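Storing whiteboard markers: cap up, cap down or flat?
Lovivwood Home Workshop Forum » Office and craft room
Posted 20/11/2019 by grudusov_shed
18 replies · 9 shares

grudusov_shed wrote:
I put a 200 cm whiteboard up in the craft room and now I'm sorting out where the markers live. I was going to drill a row of holes in a pine offcut and stand them up, caps to the top, so I can see the colours. My partner says they dry out that way and should go cap down. Which is it?

tidybench wrote:
Flat. The ink spreads evenly and you don't have to think about it. Mine sit in the tray under the board and they last fine.

Marnoo wrote:
Cap down for me. I taught for years and the ones left standing cap up always went pale first. You'd get a grey line instead of black until you laid them down overnight.

grudusov_shed wrote:
The tray that came with this board is too shallow, they roll off onto the floor. That's why I wanted the block.

kettle_and_twine wrote:
I've got a block like that and keep mine cap up. Top it up from whatever the newsagent has. The colour on the cap is the whole point of it, I grab them without looking properly. If you go cap down you have to read the barrel, and the print on those wears off.
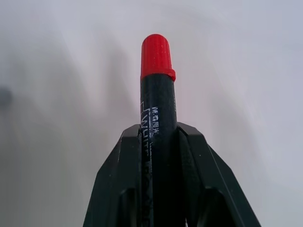
kettle_and_twine, craft room moderator

The M&G one is the sort I mean. It still says WHITE BOARD down the side but the lettering is going, and there's fine print under the logo I couldn't read to you. Also watch the cap colour. Red cap on a black barrel, so if you stand it cap down in a deep hole you've got a black stick and no idea.

Marnoo wrote:
So don't drill deep holes. Go shallow enough that some of the cap shows. And I'd still rather have a marker that writes.

tidybench wrote:
Check the size before you drill anything. The rim of the cap is wider than the barrel on that one. Cap up, the hole only has to fit the barrel. Cap down, it has to take the rim as well, and then it's sloppy.

kettle_and_twine wrote:
Good point about the rim. Mine are a loose fit on the barrel and they lift out with one hand.

Brandão_flat wrote:
I bought the Bokano wall rack, which holds them on their sides. It works but it's a lot of plastic for what it does. I'd make the block if I had a drill.

grudusov_shed wrote:
Could I angle the holes? Caps out towards me, nearly level?

tidybench wrote:
Yes — that's close enough to flat. Clamp the offcut well, though, because the bit wanders when it starts on a slope.

Marnoo wrote:
Angled is fine by me. Tip them slightly towards the cap if you can.

kettle_and_twine wrote:
I don't think it matters as much as people say. Leaving the cap half on is what kills them. Push it until it clicks. But angled would look good and you'd keep the colours in view.

grudusov_shed wrote:
Going with angled. Almost 9 cm between the window frame and the board, so it'll be a narrow block, two rows. I'll do a test hole in scrap tonight.

Brandão_flat wrote:
Leave room for the eraser.

Show more replies
109 people found this thread helpful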